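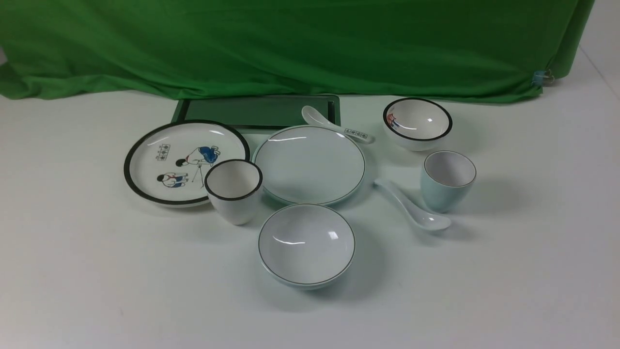
The Unscented One

The sign at Clultell said 21 percent off all hand creams, and it was the one percent that got Hye-jin Um. Twenty she could have walked past. Twenty was what stores did when they were bored. Twenty-one meant that somebody in an office had fought for something.

She picked up a basket. She had come in for cotton swabs.

The hand creams had their own table by the door, stacked in a pyramid that dared you to take one from the bottom. There was Meireles, which came in a tin and smelled like an aunt with money. There was Nuson, which came in a pump and smelled like nothing and was recommended, according to the label, by people who worked outdoors. And there was Tirnolby Fig & Barley, which she had been told was discontinued, and which she had mourned.

She took four of the Tirnolby. Then she thought about January, and what January did to her knuckles, and took six more.

"Ten," said a man on the other side of the pyramid. "You're allowed ten?"

He was holding a single tube of the same stuff, with the cap off. He'd been smelling it.

"Is there a limit?" she said.

"I'm asking you. You look like you know how it works."

Hye-jin had never in her life looked like she knew how it worked, and she found she didn't mind it. "I think they'd put up a sign," she said.

They both looked for a sign. There was one, but it was about shoplifting.

"My sister uses this," the man said. "She's been rationing. She cuts the tube open at the end and goes in with a spatula."

"Everyone does that."

"With a lid made of foil?"

"Binder clip," said Hye-jin. "Foil leaks."

He seemed to take this very seriously. He put the cap back on his tube and looked at the space where the Tirnolby had been. There was a gap in the pyramid now, with Meireles leaning into it from both sides. His was the last one. She could see him working this out, and she could see him being polite about it, and the politeness was worse than if he'd grabbed.

"I could give you a couple," she said.

"No, no. You got here first."

"I could give you 2," she said, and held up two fingers, as if there were some danger of his misunderstanding.

He laughed and said his name was Ashwin Pisharody, which she thought was a lot to hand over for two tubes of hand cream. She gave him her name back. It seemed to be the going rate.

They ended up in line together, behind a woman returning a bath mat on what sounded like moral grounds. Ashwin had three tubes of Tirnolby and a toothbrush. Hye-jin had eight tubes of Tirnolby and, she remembered with a small drop in the stomach, no cotton swabs. She decided she could live without clean ears. People had.

"Do you have the card?" Ashwin said.

"What card?"

"The loyalty card. I've got 565 points. I've never found out what they do."

"Maybe they don't do anything."

"They sent me an email congratulating me."

The bath mat woman won. She left with cash in her fist and the mat still under her arm, and neither of them could work out how she'd managed it.

The cashier was perhaps nineteen and had a bandage on each thumb. She scanned the first tube, then the second, and then she stopped and turned one over.

"You know this is the new one," she said.

"The new what?" said Hye-jin.

"New formula. They brought it back but they took out the fig." She showed them the back of the tube, where it said, in letters meant for ants, now without fragrance. "It's mostly just the barley now."

Hye-jin looked at Ashwin. "You smelled it," she said. "You were standing there smelling it."

"I have a cold," said Ashwin. "I was hoping."

The cashier waited. Behind them the line shifted its weight.

It would have been the sensible thing to put them back. Hye-jin thought of walking to the table with eight tubes in her arms and rebuilding the pyramid in front of everyone. She thought of her drawer at home, where there was already a Nuson she didn't like and half a tin of Meireles she was saving for a funeral.

"Is it any good?" she asked.

"It's fine," said the cashier, and looked at her thumbs. "It's kind of sticky."

"I'll take them," said Hye-jin.

"All of them?"

"They're twenty-one percent off."

Ashwin paid for his three and typed in his phone number for the points. The register made a cheerful noise. He had 568.

"One each," he said, reading the receipt. "So now we know."

He held the door for her, and it wasn't until the parking lot that she remembered the swabs and had to go back in. When she came out again he was still there, rubbing something into the backs of his hands – he'd already opened one – and trying, without much luck, to get hold of his keys.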